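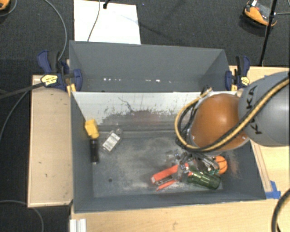

2 min read

Robot arm takes over the bin picking at Tivside's returns shed

Staff at the Tivside returns shed in Drurnbridge have a new workmate, and most of them seem rather pleased about it. Since June a robot arm has been doing the bin picking, the job of lifting mixed returned goods out of a deep grey bin one at a time so they can be checked and sorted. It used to mean leaning over the side for a whole shift.

Tivside sells tools, drinks bottles, toys and household odds and ends, and it all comes back jumbled together. A bottle on its side can be lying next to a long-handled tool and a miniature basketball, and each one needs a different sort of grip. That variety is what makes the work so hard to automate, and it's great fun to watch the gripper come down over a little heap of things that have nothing in common!

The arm is a KUKA, and the picking software comes from Rorico, a small firm which moved two of its engineers into the shed for the first few weeks. The bins are still held in place with ordinary bar clamps, and the team likes it that way. If a bin needs shifting, anyone on the floor can do it without ringing for help.

Percy Pacheco picked by hand for seven years and now runs the cell on the early shift. He spends his mornings looking through the items the arm has passed over, deciding what can go back on sale and teaching the system about anything new.

"My back is the first thing I'd mention," he said. "After that it's the variety. I used to handle everything and look at none of it. Now I get time to look, and I'm finding good stock we'd have thrown out."

Six of the shed's pickers have trained to run the cell, taking turns so that each still gets time on the repair benches. Tivside says no jobs have gone, and the 60 people on site were told so in writing before the arm was switched on. Pay for trained operators has gone up a grade, something the staff asked for early on and got.

There are still grumbles. Clear packaging is a nuisance, flat things pressed against the side of a bin often have to be fetched by hand, and the late shift would like the warning buzzer turned down. Rorico is working on the first two, and the buzzer is due to be changed next week.

A second cell is planned for the Huamán building across the yard, where the heavier returns are kept. Pickers there have already been over to have a go at the controls, and the training list is full.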